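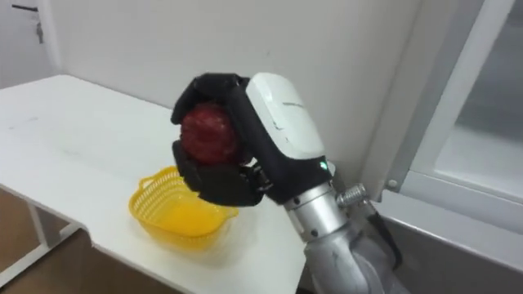

Section 2: Setting up the desk

Read this section through before you open the hardware bag. It covers the Gultero sit-stand desk supplied by Purnmont, with either the straight top or the contoured top. Steps that differ between the two are marked. If you have the older Foltgate frame, stop here and use the separate leaflet in the carton, as the crossbar fits the other way up.

Choosing a position

1. Pick a spot on a firm, level floor. Timber, tile and low-pile carpet are all suitable. On deep carpet, put a flat board under each foot.

2. Leave 15 cm clear behind the top if you plan to hang a power board from the rear edge. Without a power board, the top can sit flush against the wall.

3. Check above and beside the desk for window sills, shelves, blinds and wall-mounted monitors. The top needs a clear path through its full travel.

4. Make sure the power lead reaches an outlet with the desk at its highest setting. Do not use an extension lead that crosses a walkway.

CAUTION: The assembled desk is heavy and awkward. Two adults are needed to turn it over or move it. Never lift it by the top alone.

Fitting the legs

5. Lay the top face down on a blanket or the flattened carton. Grit under the top will scratch the finish.

6. Slide the crossbar into both leg brackets. Leave the bolts finger-tight for now.

7. Line the frame up with the pilot holes. On the contoured top, the control handset goes to the right of the cutout. The holes to the left are for the optional drawer.

8. Drive all the wood screws by hand or with a drill on its lowest torque setting. Stop when the head meets the bracket.

9. Bolt a foot bar to the base of each column with the longer hex key, then go back and tighten the crossbar bolts. 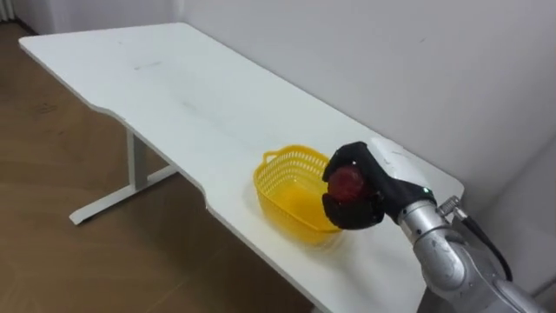 Can I put the desk against a wall if the wall has a skirting board?
The skirting board will hold the feet forward of the wall by its own thickness, leaving a narrow gap behind the top. Measure it before you decide where the cable tray goes. A foam strip along the back edge will stop pens rolling down, but it must be stuck to the desk only, never to the wall.

Levelling

10. Turn the desk upright with a second person and set it in position.

11. Place a spirit level across the top, front to back, then side to side. Adjust the threaded pads under the foot bars with your fingers. The pads have 7 mm of travel. If that isn't enough, move the desk or pack the low foot.

12. Press down on each corner. A slight give at the corners is normal. A knock or a click means that a bolt is loose — usually one at the crossbar.

Note: Check the level again in a week. Carpet compresses, and the pads may need another turn.

Cables and power

13. Clip the cable tray under the rear of the top and run the motor leads through it. Leave a loop of slack at each column so that nothing pulls tight when the desk rises.

14. Plug the motor leads into the control box, then the handset, and the power lead last.

15. Hold the down button until the desk reaches its lowest point, dips slightly and comes back up. The display then shows the height in centimetres. If it shows an error code instead, unplug the desk for two minutes and repeat this step.

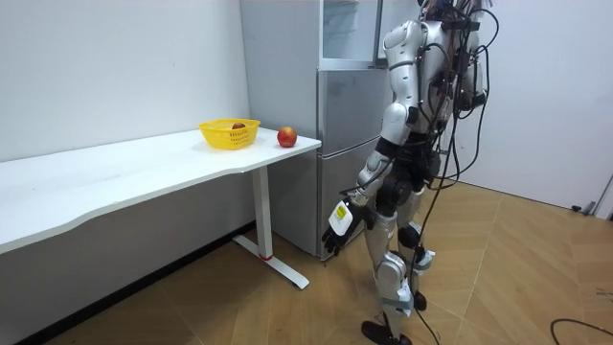
Once the display is reading normally, run the desk to its highest point and back with nothing on it. Watch the cable loops as it moves. Stop straight away if a lead catches on a bracket, and re-route it before trying again. Keep chairs, bins and filing drawers out from under the top during this check, and keep children and pets out of the room.

16. To store a height, move the desk to where you want it, press M, then press a number key. The display flashes once when the setting is saved.

Care of the top

Wipe with a damp cloth and a little dish detergent, then dry. Grey scuffs from shoes or monitor feet generally come off with a white eraser. Do not use scouring pads, bleach or furniture polish. Touch-up pens in the Tessier finish colours can be ordered with the part number printed on the carton label.

For fitting the drawer, go to Section 3.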